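Small servo arm jitters when it moves, power or wiring?

Posted by tarnance51 in Home Builds and Shared Shops, 29/11/2020

I'm building a small desktop arm at our shared shop, gray plastic links with a servo at each joint. It's a Tondow printed design with a few changes of mine. I want it to go to points on a sheet of paper and come back to the same spot every time. With nothing else moving, each joint is fine. When I run all of them together the arm shakes and the shoulder sags before it catches up. By the end of a run it's 6 or 7 mm off.
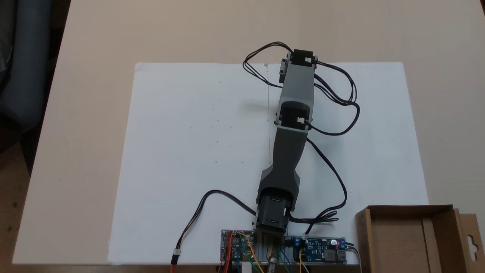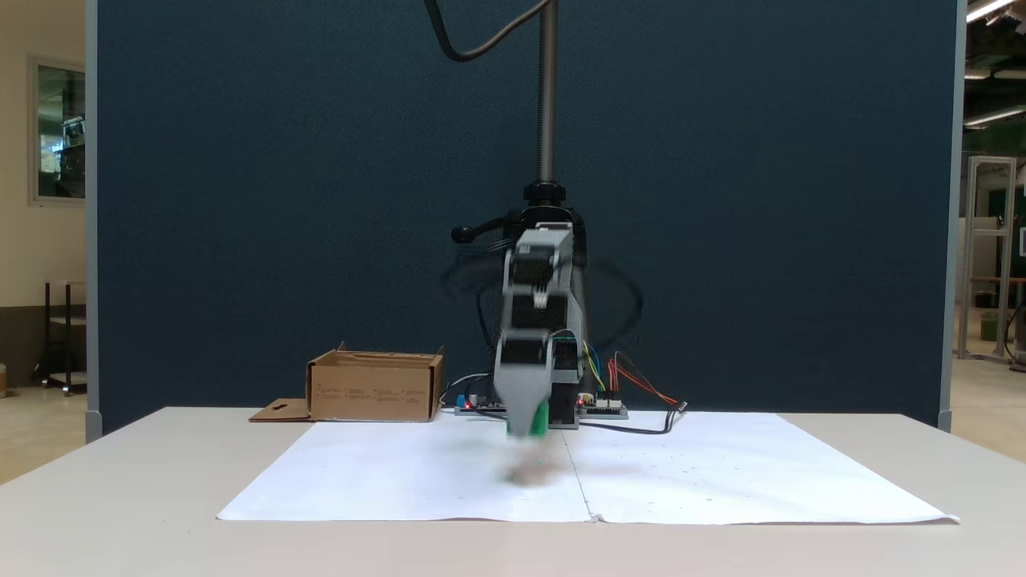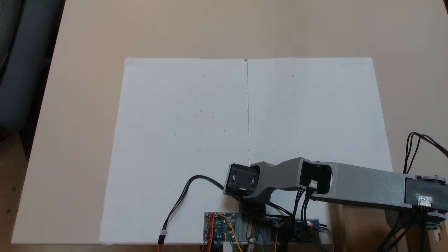
The sketch sends a new position every 20 ms. I tried slowing it down and the shaking got better but didn't go away. The supply is an old 5 V wall adapter from my parts drawer and the label has rubbed off, so I can't tell you the current. Should I get a bigger supply or go through the wiring first?

Rekha Bhatia
Supply first. Several servos starting at once can pull far more than an old adapter wants to give, and the voltage drops. Put a meter on the servo power while the arm is moving. If it dips, you have your answer. Get a supply rated for the stall current of all your servos added together, and check that any converter in between can carry it too. Run servo power straight to the servos, not through the controller board, and tie the grounds together. I also put a 1000 uF capacitor across the servo power, close to the servos. Watch the polarity.

After that, look at your cables. A loose loop can pull on a light arm. Tie them along the links and leave slack only at the joints. Move the arm through its whole range by hand with the power off and see if anything goes tight.

sandhu_shop
had the same thing, was a loose horn screw. check those

tadach
The capacitor helps with short dips but it won't fix an adapter that's too small. On the drift, hobby servos have some slop in the gears, so always come to the point from the same side. I got mine down to 2 mm that way. Is your base clamped? Mine was creeping on the table and I spent most of August blaming the code.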